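Canned Food Belongs Where You Can See It

I have kept canned food in three different kitchens, and I have changed my mind about it once. For years I believed in the deep cupboard. You bought on sale, pushed the new ones in behind the old ones and shut the door. Last April I emptied mine and found 13 cans past their dates. One was a can of pears I had moved from Parsons to Privodbridge without opening.

I don't think I am careless. The cupboard was bad. Most kitchen cabinets are built for plates and boxes, and a short can disappears in them. A tall can of tomatoes in the front row hides two of tuna behind it. You can stack the short ones, but then you have to lift the top one off to read the one underneath, and after a long day you won't. You eat whatever is in front, and next week you buy more of it.

My neighbor Xuelian Deng does it differently, and I have come around to her way. When she gets home from the store she puts the cans out on the table and leaves them there while she plans the week. Only the ones she has no plan for get put away.

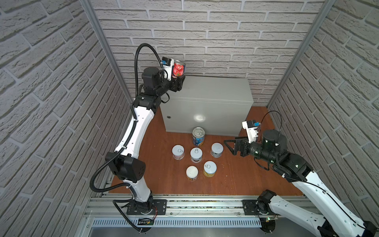

She doesn't line them up or sort them by size. She wants to be able to see every lid and reach any can without moving another one. Five or six at a time is plenty. If there are more than that on the table, she says, she bought too much.

My sister-in-law, Jingyi Li, thinks this is a mess. She has a rack from Plellero that rolls each can forward as you take one, and she likes it a great deal. I used one for a month. It works if all your cans are the same size and you buy the same four things forever. Mine jammed on the short ones. It also cost more than the food in it, and I don't see the point of a storage system worth more than what it stores.

Her better argument is that a table is for eating at. I agree, and I clear mine before supper. The cans go on a single low shelf, one row deep, with nothing stacked. When the shelf is full I stop buying. I gave up a shelf of glasses to do it and haven't missed them.

I also quit buying cans by the case. A case price only saves money if you eat the case. I would take two cans of beans I will open this week over a dozen I have to find room for.

The pears went in the trash, by the way. The date on them was older than my car.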